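Thread: a small green thing off the top shelf, and where it's going

Found this while clearing the hall cupboard. It's on the gray table now.

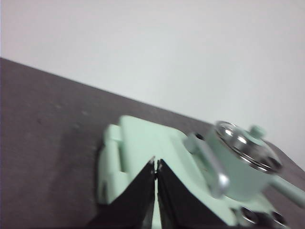 Mint-green plastic, silver rim, one lever.

1/ We're moving to the Mostyn flat in May and everything in the cupboard has to be looked at before it goes in a box. Eight boxes done so far.

2/ I think it's a toy appliance of some sort. Blocky body, round housing on one side with a shiny metal rim. My first guess was a pretend mixer. Ffion Gough says coffee machine. Her sister says neither.

3/ There's a little peg of a knob on the housing, same green as the rest. The lever is silver-gray and flat with a rounded end. I haven't forced anything. If it's meant to do something I'd like to know what before I try.

4/ It was in a bag with a Lokel receipt and some doll clothes. The receipt is for curtain hooks, so no help.

5/ Asked Beca Samuel, who had the bedroom before me. She remembers a play kitchen but says hers was red and went to the school fair when she was 8.

6/ Several people asking if I'll sell it. No. I'm not setting up an account for one toy.

7/ For those asking about the table, it's the Prostwood one, the dark gray. It shows every speck. I wipe it down before dinner and again after.

8/ Gwenllian Kneath has offered to take it for the toddler group. They have a shelf of kitchen bits already and the kids won't mind what it's called. She can collect after 4 in the afternoon.

9/ I've told her to check it over for small parts first. The knob is the bit I'd look at.

10/ Rest of the top shelf: two lampshades, a bag of extension leads, a Stollov radio with no back on it, and 14 jam jars. Jars are free to anyone who can carry them.

11/ Arwel Rosser has claimed the radio. Jars still here.

12/ Bottom shelf tomorrow. It's mostly shoes. If anyone does recognize the green thing, reply here and I'll put a note in the bag for Gwenllian.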